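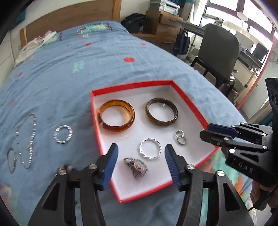 Bangles and rings in an open gift box with a red rim.

Heat plans must reach the paddock as well as the town
Opinion, by Ignacio Carrasco
9 October 2020

Every summer the shires of the Cundovora district publish a heat plan. The plan for the coming season lists cooling centres, pool hours and a telephone line for residents who live alone. It gives one paragraph to animals, and that paragraph concerns household pets.

This is a serious gap. The Drellance Plain carries stock, feral herds and native wildlife on the same few sources of water. When a run of hot days empties the shallow dams, all of them move towards whatever remains. In March, landholders near Gallardo reported 206 dead kangaroos and goats at a single soak. The carcasses fouled the last of the water, and neighbouring properties had to cart their own for 37 days.

The usual response is that wild animals have always died in dry years. That is true, but the country they die in has changed. Fences now close off the old routes to the river, and bores that once overflowed into open drains have been capped. Capping was sound policy and saved a great deal of groundwater. It also removed drinking points, and no agency was given the task of deciding which should be replaced.

The district should do so now. A register of public and private watering points already exists in draft and holds 1488 entries. It should be finished, checked on the ground and shared with rangers before the first heat warning. Where a point is likely to fail, the decision to fill it, fence it or cull nearby feral animals should be made early and by a named officer.

Cost will be raised as an objection. Cedholm Shire has maintained 50 troughs on its stock reserves for several years out of its ordinary roads and reserves budget. Its neighbours could begin on a smaller scale.

Submissions on the draft plan remain open. Landholders who know where the water goes first should make one, and the district should publish what they say alongside its reply.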